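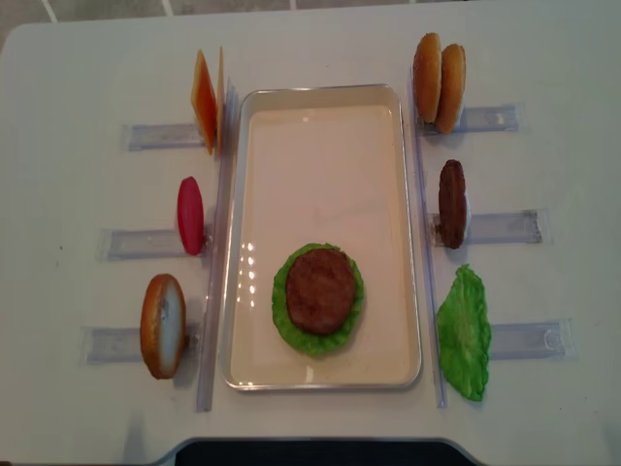
Le burger en kit : petite galerie d'une dînette pas comme les autres

Bienvenue sur la page que vous êtes plusieurs à m'avoir réclamée ! Depuis que j'ai parlé de mon coin dînette dans la rubrique Jeux de table, je reçois des messages qui demandent tous la même chose : comment c'est rangé, où on pose quoi, et est-ce que ça tient debout. Alors j'ai fini par m'y mettre, un après-midi de septembre, avec un thé qui a refroidi pendant que j'écrivais (comme toujours).

Je préviens, il y a peu d'images et beaucoup de bavardage. J'ai accroché mes notes à la photo du haut, au fil de ce qui me venait, et j'ai complété avec tout ce que j'ai appris en préparant ce jeu pour l'atelier. Si vous voulez juste la liste du matériel, elle est vers la fin.

Le plateau au milieu

J'ai commencé par chercher une assiette, et puis non. Un plateau rectangulaire, peu profond, avec son petit rebord en métal, c'est tellement plus pratique : on y monte le burger et il reste de la place à côté. Je l'ai mis dans le sens de la longueur, le fond crème fait bien ressortir les couleurs, surtout le vert. Un défaut quand même, le fond brille sous les lampes du plafond. Ça ne gêne personne pour jouer, mais moi je le vois.

La salade d'abord

Oui, je sais. La salade tout en dessous, avec le steak par-dessus, ça va faire râler les puristes ! Chez nous il y a deux écoles et elles ne se réconcilieront pas. Moi j'aime cette feuille toute frisée qui dépasse autour du steak et lui fait une collerette verte. C'est aussi la pièce que les enfants attrapent en premier, allez savoir pourquoi. La version plate que j'avais avant n'intéressait pas grand monde.

Le steak

Rond, brun, avec un petit relief un peu moucheté. De loin on s'y laisse prendre, et c'est bien tout ce que je demande à un faux steak. Pour le nettoyage, une éponge douce et de l'eau savonneuse suffisent, et je laisse sécher à plat sur un torchon. J'ai essayé une fois le lave-vaisselle avec un ancien modèle, je ne recommencerai pas.

Les supports transparents

La partie dont je suis la plus contente. De chaque côté du plateau court une longue bande en plastique transparent, et de là partent des supports, trois à gauche et trois à droite. Chacun sert à tenir un aliment debout, sur la tranche, comme une carte dans son encoche. On prend, on pose, on remet. Avant, tout vivait en vrac dans une boîte à biscuits et on passait la moitié du jeu à fouiller dedans.

J'ai longtemps hésité entre du transparent et de la couleur. La couleur, c'est gai, mais sur la table blanche ça prenait toute la place et les aliments disparaissaient au milieu. Avec le transparent, les bandes se font presque oublier et c'est la nourriture qu'on regarde. Seul souci, les traces de doigts. J'ai un chiffon microfibre qui ne quitte plus le tiroir.

Le fromage

Deux tranches, en haut à gauche, d'un beau jaune orangé bien franc. Des carrés tout simples, et ce sont mes pièces préférées - le jaune posé sur le brun du steak, ça donne tout de suite faim. J'en mets toujours deux, parce qu'un burger avec une seule tranche de fromage, je trouve ça triste (et parce que les gourmands réclament).

La tomate

Juste en dessous du fromage, une seule tranche, rouge tirant sur le rose, brillante comme si on venait de la couper. Elle a un défaut : posée sur une autre pièce lisse, elle glisse. Les petits trouvent ça hilarant, les grands un peu moins. Notre astuce, c'est de la poser sur la salade, ou de décider que le burger sera penché et que c'est le style de la maison.

La table

Blanche, toute bête, posée sur le carrelage gris de la pièce. J'ai eu ma période nappe à carreaux façon guinguette, c'était charmant en photo et pénible en vrai : les supports n'étaient jamais droits et le plateau partait en promenade au moindre coup de coude. Depuis, je joue directement sur le plateau de la table, un coup d'éponge et c'est reparti. Si la vôtre est foncée, essayez quand même, la salade et la tomate doivent être superbes sur du bois sombre.

Comment on joue

La règle de base est minuscule. Un joueur passe commande, l'autre monte le burger dans l'ordre demandé, et on vérifie ensemble étage par étage. Quand tout le monde a compris, on corse l'affaire : le client donne sa commande une seule fois, et interdiction de la faire répéter. Vous verrez, à partir de quatre ingrédients, les adultes craquent avant les enfants.

Nous avons aussi une variante que j'ai appelée Uno Burger, où chacun ne peut poser qu'une pièce par tour et où il faut finir la commande sans se parler. Elle est née un jour de pluie et elle est restée. Notre record est de 42 secondes pour un burger complet, et il est contesté, je précise, par la partie adverse.

Et puis il y a la version calme, ma favorite en fin de journée, vers cinq heures. On monte, on démonte, on range chaque chose dans son support. Pas de chrono, pas de client pressé. Le rangement fait partie du jeu, ce qui m'arrange énormément.

Le matériel, en vrac

- Le plateau à rebord métal : déniché chez Hader, au rayon cuisine, 23 euros. Un peu cher pour jouer, mais il sert aussi pour de vrais apéros.
- Les aliments : de la gamme Galang, achetés en lot. On peut aussi les trouver à l'unité, ce qui est bien commode quand une tranche de fromage part vivre sous le canapé.
- Les bandes et les supports transparents : commandés chez Clatley. Comptez presque 40 euros pour l'ensemble, et mesurez votre plateau AVANT de commander (je parle d'expérience).
- Un chiffon doux, une éponge, un torchon propre.

Vos questions les plus fréquentes

À partir de quel âge ? J'attends que l'enfant ne mette plus tout à la bouche. Ces pièces ont vraiment l'air bonnes, c'est bien leur problème.

Est-ce que les supports bougent ? Sur une table lisse et bien propre, pas chez moi. S'il y a des miettes dessous, oui, et ça agace.

Peut-on faire autre chose que des burgers ? Bien sûr ! J'ai vu passer des sandwichs, une salade composée assez audacieuse, et même un gâteau au steak dont je préfère ne rien dire de plus. Pour les crêpes je cherche encore une garniture qui tienne debout, alors si vous avez une piste, les commentaires sont ouverts.

Et le rangement pour de bon ? Je glisse les aliments dans une pochette en tissu, les supports à plat dans un carton à chaussures, et le plateau retourne dans le placard de la cuisine avec les autres. J'ai bien tenté de tout laisser installé en permanence, mais il faut aussi pouvoir dîner.

La prochaine galerie sera consacrée au petit déjeuner, avec des œufs au plat et des tartines. J'attends encore le colis pour les œufs.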